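What the arms changed on the Trandstead bench

The rework bench at Trandstead has been partly automated since May. These are notes on the parts that did not make it into the project report.
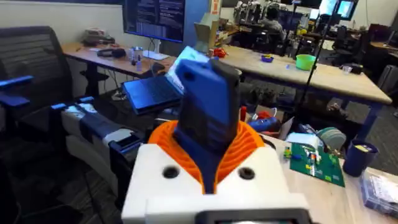 One of the technicians told me in the second week that the arm had taken the boring half of the job and left the half that gives you a headache. I wrote that down because the cycle data says much the same thing.

Before the change, a person picked a board, presented it for test, read the result and sorted it. Now the pick and the sort belong to the Fidano cell. The operator gets the exceptions. Out of the first 3000 boards, 1873 went through with no one touching them. Another 335 were dropped back to a human for grip faults, mostly connectors sitting too close to the edge. The rest needed a decision on a marginal reading.

That last group is the problem. Marginal readings used to be spread over a shift, with easy boards in between. Now they arrive back to back. Error rates did not rise, but people asked for shorter turns at the screen, and Grenlow agreed to rotate every 90 minutes.

Job titles have not moved. Two operators now edit the grip offsets themselves, in a script that was supposed to belong to engineering. I have stopped objecting - their offsets are better than mine. The pay grade still says assembly.

Breathnach starts the same setup next, with an older tester and no rotation in the plan. I have sent them the shift logs and the current offset file.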